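Bromell Home Collection: Frequently Asked Questions

For people who record at home in Priravville and nearby. Last changed in April. If your question is not on this page, please write to Yolanda Benavides at the project desk.

BEFORE YOU START

What am I collecting, exactly?

You are collecting examples of small household tasks done with two hand-held grippers. One example, which we call an episode, is one task from start to finish: you take an object, you move it, you put it down, you let go. The learning system is later trained on many such episodes from many homes. It receives what the cameras on the grippers saw, how the grippers moved, and how wide the fingers were open at every moment.

Do I need to know anything about robots?

No. Most of the people who record for us had never touched one. There is no robot in the kit, only the grippers, and you hold them in your own hands. We ask for patience and for a home with ordinary things in it.

How many homes take part?

At the moment 67. We are not looking for more in the town center, but we would be glad to have some homes on the Jarkow side of the river, where the kitchens are older and the furniture is different.

How long does one session take?

A normal session is one hour, with a pause in the middle. Please do not do two sessions one after another. We can see in the recordings when the arms become tired: the grippers start to shake a little, and the fingers close too early.

What is in the kit?

Left gripper, right gripper, the wrist straps, the charger, a cloth for the lenses and a printed card with the task list. The recorder goes in the pocket of the belt. Keep the gray case, as you will need it for the return.

SETTING UP

Where should I record?

In any room where you can stand, sit or kneel comfortably and where your elbows are free. The floor is allowed, and the table, the bed, a shelf. We already have too many kitchen counters. If you can choose, choose a place where things are really kept.

Should I clean up first?

Please don't. A learning system that has seen only clean tables will have difficulties in a home where somebody lives. Leave the books, the packets and the papers where they are. Remove only what is private (see the part on privacy) and what can break or spill.

Which light is best?

The light you normally use. Daylight is good, a ceiling lamp is good, both together are also good. Do not put a lamp directly behind the objects. If you change the light in the middle of a session, stop the recording and start a new one.

How do I calibrate the grippers?

Open both grippers completely, wait for the short tone, close them completely, wait for the second tone. Then hold them in front of you, fingers pointing away from your body, and turn slowly to the left and to the right until the recorder says it is ready. This must be done at the beginning of each session and again after each battery change. Segundo Flores, who repairs our kits, asks me to add that "completely closed" means the pads touch each other. It does not mean that you press with force.

The recorder says "position lost." What now?

Usually the cameras were looking at a surface with nothing on it, for example a white wall, or they were covered by something. Lift the grippers, look around the room with them for a few seconds and wait. If the message stays, end the episode and calibrate again. An episode in which the position was lost cannot be repaired later, so please mark it as bad and continue with the next one.

DURING THE RECORDING

What counts as one episode?

One line on the task card. "Put the small object into the box" is one line. "Take the object out of the box and stand it on the floor" is another. If you do both without stopping, we have to cut it by hand, and Hazel Halvorsen, who does the cutting, has enough to do already.

How fast should I move?

A bit slower than with your bare hands. Many new people move very slowly, as if under water, and this is also not useful. Think of the speed at which you would put away something that belongs to another person.

May I use my fingers to help?

No. If the object rolls away, follow it with the gripper. If it rolls under the sofa, end the episode. When a finger comes into the picture and pushes the object, the system learns a movement it has no finger to make.

What if I drop the object?

Continue, if you can pick it up again in a natural way. We want to keep some of these. A drop and a calm second attempt is a good example of how to recover from a mistake. Please mark it with the button "recovered" and not with "good." If you needed more than one new attempt, mark it as bad.

Can I repeat the same task with the same object?

Up to 4 times, and each time something must be different: the place where the object starts, the side from which you come, or the things lying next to it. After this, take another object. In the beginning we allowed free repetition, and one household sent us 53 episodes of the same cup going into the same drawer. They were very clean episodes and we could use only a few.

Both hands or one?

The card says it for each task. For tasks with one hand, the second gripper should still be switched on and strapped. You can keep it low at the side or let it come into view, as it happens. When you need to hold a box or a bag still, use the second gripper for that.

Which objects are good?

Small things you own, in different shapes: spools, caps, tubes, packets, pens, cases with a zipper, soft cloths, little boxes. Soft and crumpled things are especially wanted. They are difficult for the system, and people avoid them for the same reason they are wanted. Do not buy anything for us.

Which objects are not allowed?

Knives, medicine outside its package, glass, open liquids, anything hot, anything alive. Also no bank cards and no keys, even if they are old.

What is a good way to hold the object?

Come with the fingers parallel to the sides of the object and close until it does not slip. The pads should do the work, so try to get the object to the middle of the pads and not only to the tips. With round things, wait a moment after closing before you lift. Percy Bedoya made a short video about this, you can find it in the Huaranga app under "Help."

PRIVACY

What do the cameras see?

More than you think. The lenses are wide, and when you record on the floor they often see the wall, the shelf and whatever is standing behind your work. Before each session, kneel down once and look at the place from the height of the grippers. Turn around letters, family photos and notes with names or telephone numbers.

Is sound recorded?

No. The recorder has no microphone switched on. You may listen to the radio, and you may complain about the gripper.

What if another person walks through?

Stop the episode and mark it as "person." We delete these before anybody looks at them. Your own hands, sleeves and feet are fine, and you do not need to wear anything special.

Can I ask you to delete a session?

Yes, without giving a reason, until the session is put into a training set. In the app you see the status next to each session. When it says "open," you can delete it yourself. When it says "in review," write to Yolanda. After "released," it can be taken out of future sets but not out of a system that was already trained.

SENDING AND PAYMENT

How do I send the recordings?

Connect the recorder to your home network in the evening and leave it on the charger. Huaranga sends everything by itself during the night. If your connection is slow, this can take more than one night. Do not record new sessions while the light is blinking orange.

How are episodes checked?

First by a program, which looks for lost position, missing pictures and episodes that are too short. Then a person from our group watches a part of them. Sandamali Navaratnam is responsible for this review and writes the comments you receive. Her comments are short, but please do not read them as unfriendly. In a busy week she goes through over 800 episodes.

Am I paid for bad episodes?

You are paid for the session, not for the episode. We decided this on purpose. When people were paid for each good episode, they chose only easy objects and marked everything as good, and our set became worse.

Why was my session rejected as a whole?

The most common reason is that the left and right grippers were exchanged. Check the letter under the handle before you put on the straps. The second most common is a dirty lens. We write to you in both cases, and the first rejected session is paid anyway.

What happens if a gripper breaks?

Tell us and stop recording with it, also if it seems to work. A loose screw in the linkage changes how the opening of the fingers is measured, and you will not notice it. You do not pay for normal damage.
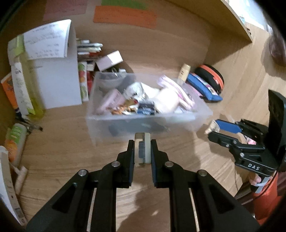
How long can I keep the kit?

You can keep it for as long as you record at least one session a month. When you want to stop, charge the recorder, let it send the last sessions, put everything back in the gray case and write to Yolanda. She will agree with you on a time for the pickup at your door.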